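Soft Furnishings Board > Sofas and Cushions > Inserts, covers, arrangement

Thread: Cushions sliding on a smooth brown sofa
9 replies, 106 views

pimar_upholstery wrote:
Smooth brown three-seater, patterned square covers, everything migrates towards the seat front by evening. Covers are printed, one cream with dark arches and flowers, one navy with rings of small flowers. Inserts are hollowfibre, 800 g each, same size as the covers. I have tried standing them square against the back and turning them on the point. Neither holds.

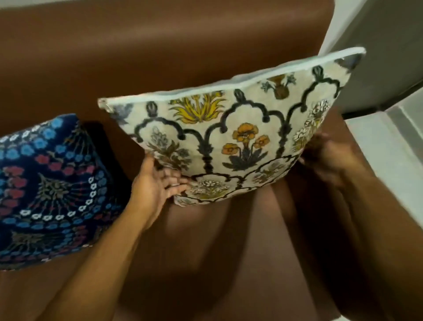
Is it better to buy an insert larger than the cover?

One size up is normal for feather, but hollowfibre should match the cover or the seams will strain.

kettle_and_twine wrote:
Agree on the fibre. The sliding is a separate problem. Smooth upholstery has very little grip and a firm insert touches it over a small area. A softer insert spreads out at the base and stays put longer.

Hidar wrote:
Disagree. Soft inserts slump, and a slumped cushion slides as a lump. I went the other way, firmer insert, pushed right down to where the back meets the seat. Mine has not moved since October.

kettle_and_twine wrote:
Depends on seat depth. On a deep seat people push the cushion forward when they sit, whatever is in it.

Nafula Kimaro wrote:
Check the piping as well. On a cover with piped edges the cord takes the contact and the panel hardly touches the leather. I unpicked the bottom edge on two of mine, closed them with a plain seam, and they slide less. While you are there, look at the corners. They fray first if you always pick the cushion up by them.

Briken wrote:
Rug underlay. Cut a 20 cm square of the open mesh type and tack it inside a plain cotton patch on the back of the cover. Do not leave rubber mesh directly on leather, it can mark the finish.

Hidar wrote:
A patch on the back is no use if he turns the cushion over to show both sides.

Briken wrote:
Then he needs two patches or fewer opinions about which side faces out.

pimar_upholstery wrote:
Both sides do get used. I will try the firmer insert in the navy one first and leave the cream one as it is for comparison. Current thinking is navy in the middle, on the point, overlapping the ones either side.

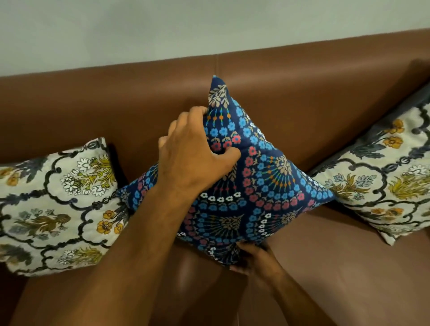

Navy cushion on the point, middle of the seat.

kettle_and_twine wrote:
On the point is the least stable position you could choose. All the weight goes through one corner. Square on, lower edge into the crease, would be my test.

Nafula Kimaro wrote:
It can work if the two side cushions go in first and the middle one leans on both. Plump the lower corner by hand before you set it, otherwise it folds under.

pimar_upholstery wrote:
Noted. Square for a week, then on the point for a week, same insert. Will post which one travelled further. Kılıçarslan inserts are the only firm ones my local shop stocks, so those will have to do.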